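Call for participants: people who can tell when a robot is about to make a mess of things

Fluvetby Robotics Group, Eteslow site
Paid, remote, snacks not provided

We are looking for people to watch short clips of simulated robot arms and predict whether they will succeed. No technical background is needed. In our first round the roboticists were outguessed by a retired piano teacher, and morale has only partly recovered.

The study is part of Landry, our project on whether a robot's behaviour in simulation can stand in for its behaviour in a real room. Testing control software on real arms is slow and expensive, and it tends to happen at the hours when the building's heating is off. Testing it in a simulator is quick. The trouble is knowing how far to believe the answer. Our method compares three things: what the simulated arms do, what the real ones do, and what an ordinary person expects them to do after watching the first few seconds. 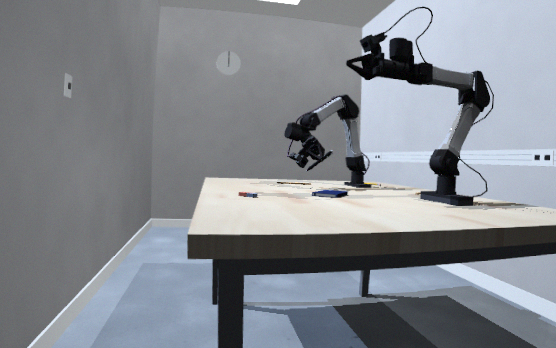 Human guesses turn out to be a useful part of the measurement. In the first round we collected 474 of them, and where people disagreed most with each other, the simulator and the real arms were also most likely to part company. We would like to know whether that holds up with a larger group, or whether we were lucky and should stop mentioning it at dinner. The clips use two arms at one table, and we have gone to some trouble over the room as well, down to the trunking along the wall and the clock. Several early participants asked if the clock mattered. It has no numerals and you will not be tested on it, though one of our questions does ask which background details you noticed, so do look about you.

What you would do

You watch a set of 200 clips in your own time, over one week in February. Each stops before the task is finished. You say whether you think the arm will manage it, how sure you are, and, if you like, what put you off. The comments box is optional but we read all of it. "Looks shifty" was the most frequent remark last time and we have yet to find a way of plotting it.

Who we want

Anyone over 18 with a laptop or desktop screen (phones are too small for judging a gripper) and reasonable eyesight, glasses welcome. You should be comfortable reading instructions in English. If you work with robot arms for a living you may still apply, but you will go into a separate group and be compared with everybody else, and we publish the results.

What you get

A shopping voucher, paid when you finish the set, and a copy of the paper. You can withdraw at any point by closing the window. Your answers are stored under a number, without your name.

How to apply

Write to Rhonda Petrenko at the Burnis Building, Eteslow, or use the form on the Landry project page. Please say what you do all day and whether you have ever used a robot arm. "I have shouted at a self-checkout" counts as a no.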